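Home | Courses | Workshop Tips | Student Projects | Facilities | Contact

Workshop Tips for the Student Robotics Course
Gokley Technical School, Department of Applied Automation

Updated 2021-05-17

The following tips are issued to all students enrolled in the block-sorting project. They supplement the safety sheet and the project handbook, both of which remain in force. Students are expected to read this page before their first bench session and to return to it when a problem arises. The tips were collected by the course supervisor, Veronika Vass, from the bench logs of earlier classes.

Preparing the bench

Clear the tabletop before the arm is powered. Bags, drinks, and tools belong on the shelf at the rear of the room. Wipe the surface with a barely damp cloth and dry it fully. Crumbs and eraser dust collect under the cubes and cause them to turn when a finger touches one side.

Set out the bowl first and the cubes second. The bowl must stand well within the reach of the arm, with its spout turned the same way for the whole session. A team that rotates the bowl between runs changes the height of the rim along the path of the fingers, and recordings made before and after the change should not be mixed.

Leave at least one finger width between neighboring cubes while students are learning the controls. Closer arrangements are permitted from the second unit onward.
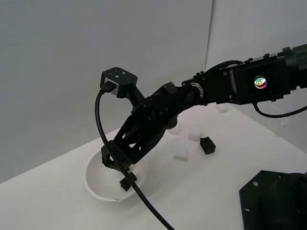
Block-sorting bench with black and white cubes and the spouted bowl.

White cubes on a white table are difficult for people and for software alike. Teams working with them should check the lighting before each session and avoid a strong lamp directly overhead. A lamp placed low and to one side gives each cube a shadow, and the shadow is often easier to find than the cube. Black cubes may be used for the first exercises – they are far more forgiving.

Cables

The wrist cable requires more attention than any other part of the equipment. Before each run, move the arm slowly by hand control through its full path and watch the cable from start to finish. It should neither pull tight at the wrist nor drag across the rim of the bowl. A hanging loop may be held back with a soft tie. Hard plastic ties are not allowed, as they cut into the outer cover. Connectors are to be pushed in straight and removed by the plug, never by the cord.

Care of the finger pads

Pads wear out. A pad with a lifted corner will still pick up a cube on most attempts, and for this reason the fault is easily missed. Inspect both inner faces at the start of the session and again at the midpoint. Press along the length of each pad with a thumb, with the power off, and feel for any place that moves. 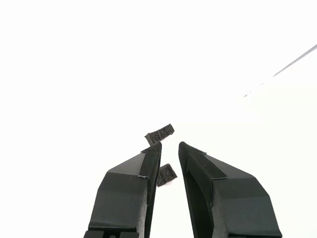 Gripper fingers and their dark pad strips, seen from close range.

To replace a pad:

Switch off the arm and wait for the bench light to go out.
Peel the old pad from the narrow end toward the wide end.
Remove the remaining glue with a plastic scraper. Metal blades mark the finger and are kept in the locked drawer.
Wipe the bare face and allow it to dry.
Cut the new pad slightly short of the edge. A pad that hangs over the tip will catch on the cubes.
Press it down firmly and leave the gripper closed on a folded card for ten minutes.

Replace both pads together, even when one appears sound. Pads of unequal thickness move the point where the fingers meet, and the cube will then be held off center. The Dornimar pad sheets in the supply cabinet may be used without asking. Trirnine adhesive strips are reserved for the second-year benches.

Scraps of pad and foam should be picked up at once. A small dark piece lying near the work can be taken for a cube by a sorting program.
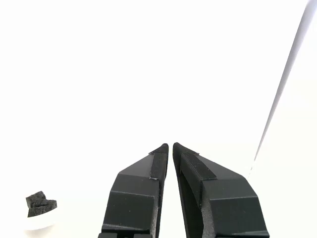
Dust should be removed from the fingers with a dry brush at the end of each session. Compressed air is not to be used near the wrist. Glass cleaner is suitable for the bowl and unsuitable for everything else on the bench.

Recording runs

Each team may store up to 256 runs per term on the class drive. File names must carry the bench number, the team name, and the run number, in that order. Failed runs are to be kept. A dropped cube, properly recorded, is of more use in the Friday review than a run with no notes at all.

Do not change the gripper speed within a set. The setting issued to first-year teams is 61 and should be entered again after every restart – the controller does not always keep it. Teams wishing to work at 128 must first pass the supervised speed check.

The Đinh Prize for student automation is judged partly on the bench log. Entries should state what was changed, by whom, and in which run the change took effect. Pencil is not accepted.

Closing the session

Return the arm to its rest position before switching off. Place the cubes in the bowl, and the bowl on the shelf. Sign the sheet by the door, noting any pads replaced and any cable that shows wear. Benches left unsigned are treated as faulty and will be unavailable to the next team until they have been inspected in Room 2.

Contact: Department of Applied Automation, Gokley Technical School | © Gokley Technical School | Back to top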